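Prutus Heated Mattress Pad — Set-Up, Section 3

Before you start
Take everything off the bed, clothes and covers too. Pad goes flat on the bare mattress, cord end at the foot.
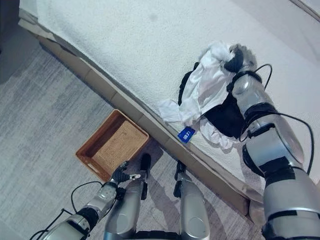 Fitting the pad
1. Unroll the pad, logo up. Leave it 31 minutes to relax — creases wont come out later.
2. Pull the elastic skirt over all corners.
3. Push the plug into the socket until it clicks. Listen for it.
4. Put a thin sheet on top. No pins.

CAUTION: Never fold the pad while its on. Never use with a second heated cover.

First warm-up
5. Set dial to 2. Wait for the green light.
6. Feel the surface with your palm, both sides. Cold patch — switch off, redo step 3.

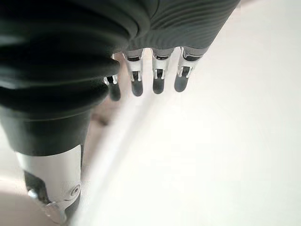
Can I leave the pad on all night?
Only on setting 1. Settings 2 and 3 shut off by themselves, then need a restart at the dial.

Note: older Lekota dials do not fit this pad.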